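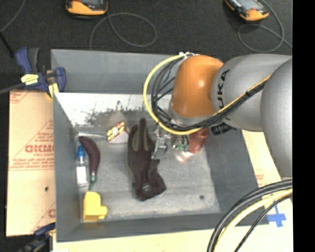

Members are invited to comment on the proposed change to the Plelari vocabulary course for adult learners of Portuguese. The present course introduces 810 words over 42 lessons, and the study group has asked whether the word lists should be withdrawn and replaced with short reading texts. My own view is that the lists should remain. A learner who meets a word only in a story will often guess its meaning and guess wrongly. I would add that useful vocabulary can be drawn from almost any object: a large grey bin gives one "cinzento", "fundo", "parede" and "canto" before any grammar is needed, and its scuffed floor gives "riscado", a word that appears nowhere in our present lists. Comments are requested before the end of February.
Posted by Afonso Arruda, January 2, 2019

Reply from Gilani
I thank Mr Arruda for opening the matter, but I cannot support his conclusion. I completed the course last year and passed the final test with a good mark. When I then visited my wife's family near Braga, I could name most of the things in the kitchen and could not follow a single conversation at the table. The lists had taught me words one at a time, and people do not speak one word at a time.

Reply from Tindadness
With respect to the previous member, listening is dealt with in the second course and was never the purpose of this one. I would keep the lists and shorten them. Lesson 3 alone contains 58 words, many of them kinds of fish.

Reply from Samina Sethi
I have taught from these materials for several years and wish to offer a correction. The fish are in Lesson 13. Lesson 3 covers the household, and its length is a fair complaint all the same. My classes usually need two evenings for it.
On the main question, I would ask members to consider the reading texts before voting. They are written at a very simple level and each one repeats its new words several times. Learners of mine who found the lists tiring have done well with them. I do not share the fear about guessing – a glossary is printed at the foot of every page.

Reply from Afonso Arruda
I am grateful for the correction regarding Lesson 13. A glossary is still a list, however, and I would prefer that learners study it first.

Reply from Gilani
Then we disagree on the order and very little else.

Reply from Botard
May I ask whether the recordings will be kept under either plan? The spelling of "cinzento" has never troubled me, but the nasal vowel has, and I rely on the recordings for revision.

Reply from Samina Sethi
The recordings for the present lists will remain available. New ones for the reading texts have not yet been agreed.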